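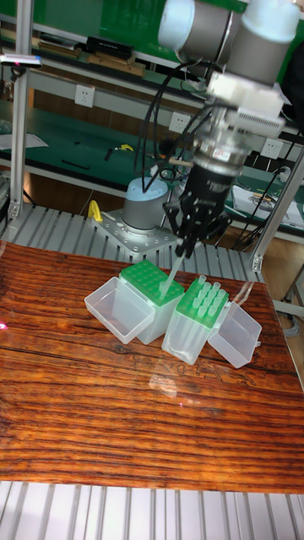

Wer bezahlt eigentlich ein Straßenfest?

Meistens teilen sich das mehrere: die Stadt, die Leute mit den Verkaufsständen und Firmen, die Geld dazugeben, damit ihr Name auf dem Fest zu lesen ist.

Kinderseite > Feste und Feiern > Wie geht ein Straßenfest?
Suchbegriff eingeben Suchen

Hallo, ich bin Hanane Ait Brahim, und ich liebe Straßenfeste! Schon als Kind stand ich immer viel zu früh an der Absperrung und wollte wissen, wann es endlich losgeht. Heute helfe ich beim Frühlingsfest in unserem Viertel mit, immer im März, oft mit kalten Fingern und trotzdem mit Eis in der Hand. Und weil mir Kinder dabei so viele Fragen stellen, schreibe ich die Antworten jetzt mal auf.

Darf man einfach so auf der Straße feiern?

Nein, leider nicht. Eine Straße ist ja für alle da, auch für den Bus und die Feuerwehr. Deshalb müssen wir bei der Stadt fragen, ob wir sie sperren dürfen. Das nennt man eine Genehmigung beantragen. (Schwieriges Wort! Es bedeutet nur: Man bittet um Erlaubnis, aber schriftlich.) Die Stadt will dann ganz viel wissen: Wie laut wird die Musik? Wo stehen die Toiletten? Kommt ein Rettungswagen noch durch? Für den Rettungswagen bleibt in der Mitte immer eine Gasse frei, da darf kein Stand hinein und auch kein Luftballonwagen. Bis die Erlaubnis da ist, vergehen bei uns drei Monate.

Was ist ein Sponsor?

Den Namen hört ihr auf Festen dauernd aus dem Lautsprecher. Ein Sponsor ist eine Firma, die etwas bezahlt oder verschenkt und dafür Werbung machen darf. Bei uns ist das zum Beispiel Edia, die machen Limonade. Edia bezahlt die Bühne, und dafür hängt oben ein großes Tuch mit dem Namen drauf. Die Bäckerei Nasr gibt kein Geld, sie bringt Brezeln für alle, die beim Aufbau mithelfen. Das ist auch Sponsern, und mir persönlich schmeckt es am besten!

Ist das dann ein Geschenk? Na ja, ein bisschen. Die Firma hofft, dass ihr euch den Namen merkt und später mal ihre Limo kauft. Das ist erlaubt, aber es ist gut, wenn man es weiß. Wenn euch also jemand auf einem Fest eine bunte Mütze mit Firmennamen aufsetzt, dann lauft ihr als kleines Werbeschild herum. Könnt ihr machen, müsst ihr aber nicht.

Und was macht man vor dem Fest?

Listen schreiben! Ich habe eine für Strom, eine für Müll und eine für alle, die mitmachen. Beim letzten Mal standen da 38 Gruppen drauf, vom Posaunenchor bis zu den Einradkindern. Jede Gruppe will natürlich am liebsten direkt neben der Bühne stehen. Das geht nicht, also male ich einen Plan mit lauter kleinen Kästchen und schiebe so lange herum, bis es passt. Die Posaunen kommen nie neben das Märchenzelt. Das haben wir einmal gemacht, und von Rotkäppchen hat man kein Wort verstanden.

Kurz vor dem Fest laden wir noch die Zeitung ein und erzählen, was es alles gibt. Dazu sagt man Pressetermin. Zwei von den Einradkindern durften dabei schon mal vorfahren, die waren vielleicht stolz!

Gibt es solche Feste auch anderswo?

Na klar, fast überall auf der Welt. Unsere Trommelgruppe heißt Landameo, und die fährt jedes Jahr auch nach Gallcombe zum Fest. Drei Stunden lang ziehen sie dort durch die Gassen, und hinterher gibt es warmen Apfelkuchen mit Vanillesoße. Ich war noch nie dabei und bin ganz schön neidisch.

Wenn ihr selbst ein kleines Fest im Hof machen wollt, fragt zuerst die Nachbarn und hängt einen Zettel ins Treppenhaus. Schreibt die Uhrzeit drauf, wann Schluss ist. Und denkt an Müllsäcke, davon hat man immer zu wenig!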